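Filed under: Opinion / Phones & Apps

I counted the notifications on my phone for the whole of January, and the total was 1,078. I'm not a popular bloke. Maybe 10 of them in a good week come from a person who wants to talk to me, and the rest are apps clearing their throats.

My view, and I've bored plenty of people with it already, is that every app should arrive silent. You install it, it shuts up, and if you want it to make a noise you go into the settings and turn that on yourself. At the moment it's the other way round. I put Gramel on to track a parcel and it switched on 18 kinds of alert - eighteen! - including one for "inspiration". I wanted a lamp delivered.

Cledwyn Prosser, who I used to share an office with in Britunbridge, reckons I'm being precious. He says most people would never find the switch, so they'd miss the bank warning or the message from school and then blame the phone. Fair enough, I did miss a dentist appointment that way (the Kulla calendar, muted by me in a huff). But a bank could ask me once, in plain words, and I'd say yes. I don't mind being asked. I mind the app asking again 3 times after I've said no, each time with a bigger button and a smaller "not now".

And the little red badges are worse than the sounds, I reckon. A sound is over in a second, whereas a badge sits there all day looking like unpaid rent.

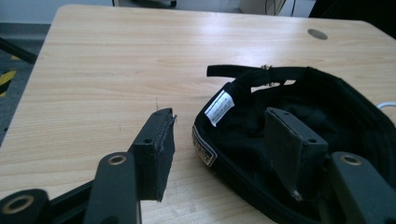 A light wooden tabletop with a round cable hole.

I've gone cold turkey since then. Calls, texts from family and the Backlund alarm app are allowed through, and everything else waits until I open it at lunch. My sister thinks I'm ignoring her because she only uses group chats, so I've had to let one of those back in. It's mostly photos of her dog's colour-coded jumpers, and I've set it to no sound and no badge.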